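Workshop Tips: Getting Two Arms to Pack a Lunch Without Squashing It

Posted Sunday, April 7, 2024

A few of you asked after the last page (the one on cable ties, who knew) whether I'd write up the software side of the lunch table. So here are my notes, in no real order, from someone who has now dropped a lot of sandwiches.

Teach the grasp on the boring stuff first. Chocolate bars are lovely, they're stiff and they sit where you put them. Get your approach, close and lift working on those, save the settings under a name you'll recognize in November, and only then move on to anything with lettuce in it. I called my first lot "test2final" and I still don't know what it does.

Give each item its own closing force. I ran one number for everything for weeks and it was a false economy. Mine live in a plain text file, one line per item, and the planner reads it at startup. Bread gets the gentlest setting and a slow close. If you want to change something halfway through an afternoon, you edit one line and restart, and you haven't touched the code.

Clear plastic is the worst thing you can put in front of a depth camera. Acrylic stands come back as holes, or as a smear somewhere behind where they really are. I gave up detecting ours and just typed them into the planner as solid boxes, a bit bigger than life, 14 mm extra on every side. It's cheating and it works beautifully! Measure twice, and stick a bit of tape on the cloth at the corners so you can put the stand back when somebody borrows it.
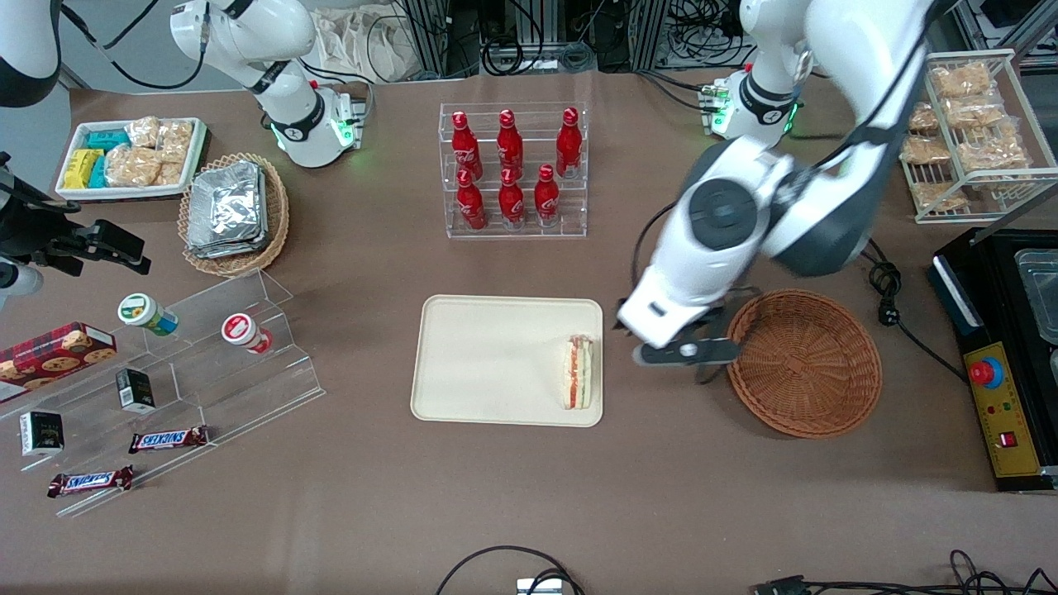

Baskets want a different trick. A rim is easy to see from above but the planner will happily send a finger straight through the side of it if all it knows is the bottom. I model mine as a ring with a floor, and I add a waypoint straight above the middle, 185 mm up, that the arm has to pass through on the way in and on the way out. Slower, yes. But no more baskets on the floor.

Keep the two arms out of each other's pockets. Darren Mapplebeck, over at the Flallcombe shop, swears by planning both together in one go, and on his computer that's probably fine. Mine takes ages. I split the table down the middle instead, with a shared strip that only one arm can "own" at a time (it's a lock, same as you'd use for a file). If the other arm wants in, it waits at home.

Colour your cloth with the camera in mind, too. Plain and dull is best. Kusum Thakur lent me a gingham one and the segmentation found 23 objects on a bare table.

Log every failed grasp with a picture and the joint positions. Disk space is cheap, and "it missed" written on a sticky note is no help the next morning. I'm up to 805 entries and most of them are bags of crackers.

Next time: shelf racks, and getting a bag off one without bringing its neighbour along.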